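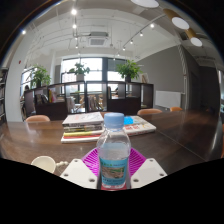 18th September

OK, back on the council records project after way too long away from it (last proper entry was in July, oops). Today was all vehicle logs from the Pernance district office. They sent 82 scanned sheets and I got through 70 before my eyes gave up!

Most are fine. Date, plate, who signed it out, odometer at each end. The Nemitz ward ones are a mess though, 13 sheets with no return signature at all, and on 2 of those the odometer goes backwards, so I've tagged them "query" and left the numbers exactly as written. Please don't fix them in the spreadsheet, even if the right figure looks obvious. We want what the paper says.

I tried running the handwriting through Wondero first and it does great on plates, terrible on department names. It kept turning "Works" into "Weeks" – I quite like the idea of a Department of Weeks. Also it drops the dots in Lü every time, so the search misses everything from that ward unless you type it both ways. I added a second column for the plain spelling and that seems to sort it.

Still to do: the last batch of sheets, then write to the clerk and ask whether the return slips were kept in a separate book. Budget annex can wait.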